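The Clarnolura and the second inquiry

Nov 2, 2024

I finally finished reading the report on the Clarnolura, the passenger ferry that went down off Brendska in 1897. I had been putting it off since July. It runs to 173 pages, and the scan is bad enough that I had to read some of the tables with the screen turned up to double size.

The short version is well known around here. The Clarnolura left Brendska after dark with a full load and met the coal steamer Plesis coming in. The two ships hit in the channel. The ferry rolled over and sank before its boats could be lowered. The Plesis stayed afloat and was towed in the next morning.

What I did not know is that there were 2 inquiries. The first one was held within weeks and put all the blame on the ferry's master, who had drowned and could not answer. The second was asked for by the families. It heard from the deckhands on both ships and came to a different view. It found that the Plesis had only one of her side lights burning and that her mate had left the bridge.
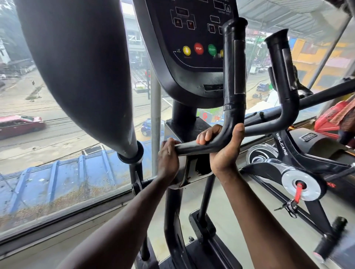 The part that kept me reading was the logbook. The mate of the Plesis said at the first hearing that the log had been lost in the collision. At the second hearing a clerk from the shipping office said he had seen it on a desk after the ship was towed in. The page for that night had been cut out. Neither inquiry found out who did it. The mate was asked four times and gave the same answer each time, that he did not remember.

No one was charged. The owners paid a small sum to the families and the Plesis was back at work the next spring under a new master.

I got most of the background from Müzeyyen Ağca, who has been collecting papers on the wreck since 2000. Her great-grandfather was a stoker on the ferry and got out through a coal hatch. She lent me her copy of his statement, which is not in the printed report. He says he heard one long whistle and then the engine going astern. The report says two short whistles. I don't know which is right, and she doesn't either.

She thinks the missing page may have gone to Gündoğdu with the rest of the owners' papers when the office there took over the business. I have written to the archive to ask if they have anything from that year. If they answer I will post it here.

I also need to correct my earlier post on the harbor pilots. I wrote that the Plesis had a pilot on board that night. She did not. He was waiting for her farther in.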